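Esberg 手持夹爪套件试用记录，第三本

先把上一本末尾没抄完的几条补过来，免得翻来翻去。

套件是 Esberg 的租用版，租期到月底，月底前要给采购一个答复：买断、续租、或者退。箱子里有夹爪本体、相机座、标记卡、充电座，还有一袋备用螺丝。说明书是英文和德文的，德文那份多一页指垫更换的扭矩表，英文那份没有，已经拍下来放到共享盘“夹具/说明书”下面了。

软件用 Esquivel 的轨迹解算，另外收费，按席位算。试用账号只有一个席位，所以解算只能在靠墙那台机器上跑，别的机器登录会把前一个人踢下去。上周因此丢过一次进度，大家登录前先在群里说一声。

指垫目前有原装和 Ito 的替换件。Ito 的报价含在二月那张旧单子里，单价还有效，已确认。

选任务的原则照旧：挑家里常见、物件会滑、台面有高低差的。洗手台这一组从这周开始，主要看夹爪伸进台盆上方以后，腕部还能不能转得过来，肥皂能不能从皂碟上平稳拿起再放回去。

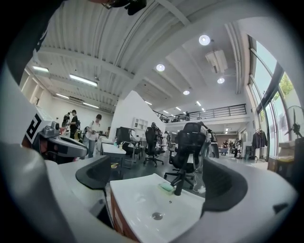

Skistaritz，2024年10月23日

上午洗手台组，下午木台面组，中间换了一次电池。

上午。

开机自检两次没过，报相机时间戳不同步。重新插了一遍相机线，第三次通过。上周也出现过同样的报错，当时记成偶发，现在看应该改成“经常”。Esberg 的技术支持要我们发日志，日志导出要先接网线，无线下导不出来，这一点写进问题表。

洗手台组的动作定义，重新写一遍，以后按这个来：
从台前站位开始，夹爪停在台盆上方；
张开，移到皂碟，闭合，抬起；
移到台盆中间，停一下；
放回皂碟，张开，退回站位。

停顿那一下不要省。Esquivel 的分段是靠速度过零来切的，不停的话，拿和放会被切成同一段，后面要手工拆，很费时间。

肥皂碟靠着水龙头，淡绿色肥皂放在淡绿色碟子上，夹爪从上面下去的时候，操作的人自己也要多看一眼才分得清边界。这对数据也许是好事，对新手不太友好。水龙头细，出水嘴短，碰到的机会不大，但今天还是碰了几次，都是放回去的时候手腕外翻太多。碰过的段一律保留，标签写“接触龙头”，不要删。

肥皂放回时的角度每次都不一样，起初想在碟子上贴定位线，商量后没贴。贴了线，每段起始姿态过于整齐，训练出来的策略换一个碟子就不会了。

夹持力。扳机行程前半段基本没反应，后半段一下子就夹紧，肥皂边上容易压出印子。调过阻尼旋钮，最松和最紧两档手感差别很小。这个价位的东西，扳机线性度应该做得更好，评分表上这一项给低分。握把本身没有问题，连续举着做一个多小时，手腕比用上一套时轻松。外壳从下面和两侧包住手，遮住一部分下方视野，低头看台盆边沿时要偏一下头，习惯以后影响不大。

今天最长的一段单独拿出来做了跟踪检查：一共2577帧，解算给出有效位姿的有1931帧，正好四分之三左右。丢掉的帧大部分集中在台盆上方转腕的时候，小部分在朝窗那一侧。厂家资料上说的室内跟踪指标，没有写明测试时窗户在哪边，已去信询问。

关于窗。靠窗这一侧玻璃很高，外面全是树，白天亮度变化大，叶子一动，特征点跟着跑。试过把曝光锁死，洗手台的白色台盆就过曝，边沿找不到。试过自动曝光，转向窗户的一瞬间室内发黑，要过好几帧才恢复。折中的办法是设一个曝光上限，目前用这个，参数写在机器旁边的黄纸上，别扔。

标记卡。卡面平整度比想象中重要。有一张边角翘了，重投影误差明显变大，用双面胶压平以后恢复。备用卡自己打印的那批纸太薄，只能应急。建议买断时要求附带硬质卡，或者要图纸，自己找人喷在铝板上。

中午。

电池标称能撑半天，今天到中午刚好提示电量低，算合格。充电座的指示灯颜色和说明书写的相反，充满是橙色，充电中是绿色。不是故障，问过了，这一批都这样，下一版会改。已经在充电座上贴了标签。

顺便把价钱理一下，方便月底写答复。硬件买断的价格不算高，贵在解算席位，每年都要续。如果只租硬件、解算换成自己写的那套，前期得投人进去，短期内出不了数据。如果两样都买，一个席位不够，至少要能让采集和复核同时登录。Esquivel 说浮动席位可以谈，没给书面的。没有书面的都按没有算。

下午。

木台面组。换上网纹指垫，表面是网状纹理，灰黑色，闭合时两片向中间收成一个窄口。木台面反光弱，跟踪比上午稳得多，同样的操作人员，同样的曝光上限，几乎没有长时间丢失。由此看来，上午的问题多半还是白色台盆加窗光，和人的手法关系不大。

木台面组的物件是瓶盖、布袋扣、一截短木条。网纹垫夹木条很好，夹瓶盖时容易偏，偏了以后瓶盖会沿着纹路滑出去。把下压量减小一点有改善。布袋扣太薄，两片之间合不严，夹不起来的段照录，标签写“空夹”。

指垫更换按德文扭矩表拧，拧到位后外壳有一声很轻的响，一开始以为裂了，拆开看没有裂，是卡扣归位。以后换的人听到不用停。

多人同时采集时的干扰也看了。两套夹爪离得近，彼此的标记卡会进入对方视野，解算偶尔认错卡，位姿瞬间跳到别处再跳回来。解决办法是每套用不同编号段的卡，开始前在软件里只勾选自己那一段。这一步目前要手工勾，没有配置文件可以存，每次重启都要重来。已列为买断前必须解决的一条。

走动的人也会造成影响，程度比预想的小。有人从后面经过，短时丢失一两帧，能自己接回来。椅子被推动的影响更大，大概是因为椅子网背上特征点多，软件把它当成固定的背景了。采集时附近的椅子尽量别动，要坐先坐好。

线。相机线从桌下走，不要横在人走的地方。地上的线今天又绊了一下，没有摔。剩下的线槽明天铺。
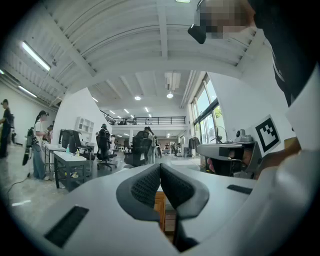 Ito 下午回话，说网纹垫夹圆形薄件会滑，他们自己也测到过，纹路方向和滑出的方向一致，下一批打算改成交叉斜纹，样件可以先寄一副过来，不收钱，只要求把夹瓶盖的失败段给他们看。又提到软垫不建议长时间碰肥皂，残留会让表面变硬，每天收工用清水擦一遍就行，别用酒精。

样件收。失败段能不能给外面看，要先查合同里的数据条款，查清楚之前不发。擦垫子这条从今天开始执行，酒精湿巾已经从工具盒里拿走，换成一块布。

也把这件事转给了 Esberg。那边的意见是，用非原装指垫不影响保修，但夹持力标定要重做。标定程序跑一遍不长，麻烦的是跑的时候占用席位，采集就得停。先安排在收工以后。

今天总数。

有效段大约215，其中108段是洗手台，其余是木台面。“有效”按放宽的标准算，碰龙头和空夹都在内，只去掉了时间戳不同步和整段丢位姿的。复核还没做完，数字以后可能往下走，引用时请注明是初数。

存储。原始视频和解算结果分开存，原始的先不压缩。共享盘快满了，上一套夹具的旧数据要不要挪到冷盘，请管盘的人这周给个话。

评分表今天更新的几项，理由上面都有，只记结论：
握持舒适度，良；
扳机线性，差；
续航，合格；
弱光和逆光下的跟踪，待复测；
多套同时使用，不合格，等配置文件功能；
指垫更换，良，扣在说明书上；
技术支持响应，合格，回得快，但同样的问题要说两遍。

倾向。如果月底前席位和配置文件两件事有书面答复，建议买断硬件，解算先签一年。没有答复就续租，不退。退的话，洗手台组前面的段都要在别的夹具上重录，不划算。以上是我个人意见，别的组用过的请在下面接着写。

明天要做的：
洗手台组挪到早上开工就录，看光线低的时候丢帧是否减少；
同一组动作在傍晚再录一遍，做对照；
标记卡全部换成压平过的；
相机线换一根新的，看时间戳报错还出不出；
打电话问浮动席位，要书面；
线槽。

补一条：扳机弹簧收工时有一点涩，上了一点硅脂，用量很少。明早第一个用的人先空扳几下，有异响就停下来换备用的那套，在这一页写上时间。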